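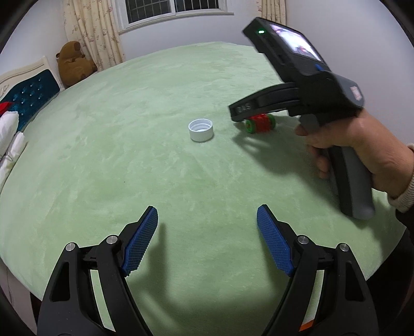 4. Picking up: what the recording shift did to the bedroom round

I went to Wositz expecting to write about speed. The company cleans and resets furnished apartments for families who stay a month or a season, and in March it began paying its housekeepers to spend part of the day recording tidying jobs with hand-held grippers. The recordings go to Ultadport, a software firm that wants to train a machine to clear small things off beds, rugs and couches. My plan was to sit in the linen room with a notebook, compare how long a bedroom took before and after, and go home with a nice table. There is a table (it's in the appendix), and I'll be open with you that it's the least interesting thing I collected.

What I kept writing down was talk. People talked about their hands and their pace. They also talked, a lot, about what counts as tidying and who gets to say so. So this section stays with the small-object task, the one the housekeepers call "picking up," and follows what happened to the job once part of it had to be done through a pair of jaws.

4.1 The task

Picking up is the first pass through a bedroom. You walk in and get everything off the bed that doesn't belong there: hair ties, caps, coins, toys, the bits that end up in the folds once a family has been living somewhere for a while. It used to take so little thought that most of the housekeepers didn't list it when I asked them to tell me the steps of their round. Osaze Briggs, who has trained most of the newer hires, started his list at "strip the bed." When I asked what happened to the stuff lying on top, he laughed and said, "Well, you move it, don't you?"

In the recording shift that pass becomes the whole job. You hold the gripper by its handle, bring the jaws down over the object, close, lift, and put the object in a tray. Then you do it again with the object somewhere else. Figure 1 was taken by the camera on one gripper, with a second gripper held in from the right. The plush blanket is there, and so are the sort of things people spend the shift chasing: a white bottle cap lying open side up, and a small red and green toy under the jaw of the second gripper.

I'd like the reader to look at that blanket for a moment, because the housekeepers certainly talked about theirs. A hard tabletop gives you something to press against. Plush gives way. Push down too far and you close on a fold of fabric along with the cap, or instead of it, and now the bed needs smoothing. With bare fingers you feel this happening and you've fixed it before you know there was a problem. With the gripper you have to see it. Several people told me, in nearly the same words, that they had never looked so hard at a blanket in their lives.

Figure 1. Picking up small objects from a plush blanket with hand-held grippers, seen from the camera on one of the devices. The second gripper carries a small screen at its top.

4.2 Slowing down on purpose

The instructions from Ultadport asked for smooth, steady movement and a clear view of the object before the jaws closed. Anyone who has worked a bedroom round knows how odd that feels. Housekeeping rewards the fast, sloppy-looking sweep of the forearm that turns out to be very exact. A good housekeeper can clear a pillow with the side of her wrist while she's already looking at the nightstand. None of that could be recorded. The sweep doesn't exist for the gripper, and looking away while you work just gives you a recording of the wrong thing.

So people slowed down, and for the first couple of weeks they hated it. I sat with the group during their breaks and the word I heard most was "babyish." Briggs told me he felt he was pretending to be bad at his job. Another housekeeper said her shoulders were sorer after a morning of recording than after a full day of beds, and when I tried the gripper myself (badly, with plenty of advice from behind me) I could see why. You end up holding your whole arm still so that the end of it can move nicely.

Then something shifted that I hadn't planned for. The slowness started to leak back into the ordinary round, and not everybody minded. Gwendolyn Mbeki, who runs housekeeping for the Londora buildings, noticed that fewer small belongings were going down the laundry chute wrapped up in sheets. She didn't have a number for it and I'm not going to invent one for her. What she had was a lost-and-found box that filled up faster, and a laundry manager who had stopped calling her. She put it down to people looking at the bed before they grabbed it. I think that's a fair reading, though a new laundry contract started that same spring and I can't pull the two apart.

4.3 The quota and the argument about good ones

Each recording shift came with a target of 700 accepted recordings per team per week. The word that mattered was "accepted." A recording could be turned down for a shaky start, a blocked view, or an object dropped on the way to the tray. The decision was made off site, and at first the housekeepers only got a total back. You'd hear that a batch had come up short and you'd have no idea which part of the morning had been wasted.

This bothered people far more than the target did. Housekeepers at Wositz are used to being inspected, but inspection there is a person walking into the room and pointing. You can argue with her. You can say the mark on the headboard was there last week, and she can go and check. With the recordings there was a total and no headboard.

Mbeki pushed for the rejected recordings to be sent back with a reason, and after some grumbling on the Ultadport side she got it. I sat in on the first afternoon they went through a batch together, crowded around a laptop in the Baloch building, and it was the liveliest session of my whole stay. People were furious about some of the decisions and openly delighted by others. The biggest fight was over drops. In a real room you drop a cap, you pick it up again, and the bed is still clean at the end. The team thought a drop followed by a good recovery showed the machine something useful. Ultadport's first rules threw those out. By the time I left, recoveries were being kept and labeled separately, and Briggs was very pleased with himself, as he had every right to be.

I'm spending time on this because it's the clearest case I have of the work changing hands in the other direction. The housekeepers had been brought in to supply movement. What they ended up supplying, some of the time, was a rule about what a finished job looks like. They weren't paid any extra for that part. I raised it with the company and was told it would be "looked at," so I'm recording here that it was raised.

4.4 Who got to record

Recording was optional on paper. In practice it went to whoever was free in the middle of the day, and that meant the people without school pickups and the people whose buildings had few departures that week. It also paid a little better per hour than rooms. You can guess how that went over. The housekeepers on the busiest floors, who arguably knew the most about picking up, were the ones least able to leave those floors to show it.

There's a quieter effect underneath. The shift counted as light work, and Mbeki started using it for people coming back from an injury. She meant it kindly, and two of the people she placed there told me they were grateful. But a gripper held out over a low bed is not a rest for a bad wrist, whatever the schedule calls it. One of them asked to go back to folding towels. I'd suggest that any site trying this treat recording as physical work from the first day, with breaks written down, and let people swap hands.

4.5 What they thought it was for

I asked everyone, near the end, what they thought would happen once the machine could do picking up by itself. I had braced for fear, and there was some. More often I got professional doubt. They'd spent weeks finding out how much there is to a bottle cap on a soft blanket, and they came away thinking more highly of their own hands. "It can have the caps," Briggs told me. "I want to see it do the bear." He meant soft toys in general, and the matter of where you put them. A child's bear goes back where the child left it, or it goes on the pillow, and the choice depends on things about the family that you only pick up by being in the room day after day.

A few people were less relaxed. One housekeeper pointed out that the company doesn't need a machine that can do the whole round in order to cut hours. It only needs one that does the first pass well enough to shave a few minutes off each room on the schedule. I think she's right, and I don't have anything in my notes that answers her. The hours hadn't changed when my visits stopped. Section 5 goes into the scheduling records for the Londora buildings, where a change of that kind would show up first.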